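件名:Re: 【Bradeo利用者ML】Kouris 4 への更新と配信停止について
日付:2021年12月28日
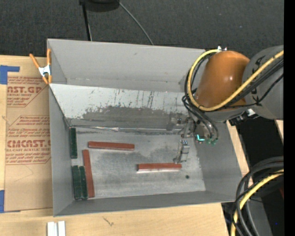 Wukstead 運用窓口 wrote:
> 端末管理ソフト Kouris 4 の配信を12月中に開始いたします。
> 対象は登録済みの3,979台です。更新には200 MB以上の
> 空き容量が必要となります。旧版をご利用の場合、
> 設定ファイルは自動的に引き継がれます。

各位

平素より Bradeo をご利用いただき、誠にありがとうございます。
上記のご案内につきまして、一部訂正がございます。

Zandance 連携機能を有効にしている端末では、設定ファイルのうち通知先の項目が引き継がれません。該当する端末については、更新前に管理画面の「書き出し」から設定を保存し、更新後に読み込みの操作をお願いいたします。連携機能をご利用でない場合、この作業は不要です。

また、更新中は端末が再起動し、最長で60分間、遠隔操作を受け付けません。業務時間外の適用をご検討ください。

訂正版の手順書は共有領域の「配布資料」に掲載しております。旧手順書は破棄くださいますようお願い申し上げます。

なお、自動配信の停止を希望される場合は、部署名と端末の管理番号を添えて、本メールにご返信ください。

Bradeo 利用者メーリングリスト管理担当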